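About Drillden

Hi, and thanks for stopping by! I started Drillden in a rented garage in Gudstead with one secondhand drill press, a kettle and a very patient landlord. I'd been fixing chairs for friends at weekends and had run out of friends with broken chairs, so I put a card in the window of the hardware store asking if anyone wanted to learn to do it themselves. Three people called. Two of them still come.

These days we're a small woodworking school for grown-ups who have never held a chisel (or who held one in seventh grade and didn't like it). We run evening classes and a longer course that lasts 12 weeks, and I teach most of them myself. Groups stop at 16 people. I tried 17 once and spent the whole night hunting for a spare clamp.

The first project is always a step stool. It has enough joints in it to be interesting and it forgives a wonky cut or two. After that you pick – a bookshelf, a toy chest, a bench for the hallway. One lady made a bed for her greyhound and it was nicer than mine!

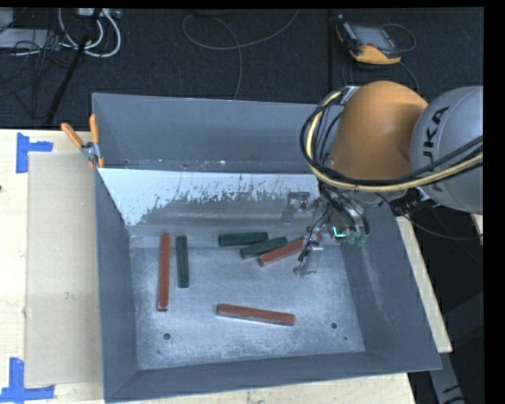 Most of our lumber comes from Ursu, a family sawmill up the valley, and they let us have the short ends cheap, so the price of a class covers all your wood. Glue, screws and sandpaper are in there too. You bring closed shoes, something you don't mind getting dusty, and a snack if you're the type who gets grumpy at eight o'clock (I am).

In February we moved into the old Ikance building behind the post office. It has big windows, a ramp at the side door and heating that works nearly all the time. Parking is free after six. If the front lot is full, go round the back and knock loudly, the dust collector is noisy and I may not hear you the first time.

We also hold an open bench night for anyone who has finished a course. No teaching, just tools and company and far too many opinions about varnish.

If you'd like a spot, send a note through the contact page and tell me what you'd love to build. I read them all, usually over breakfast.

Page updated May 24, 2026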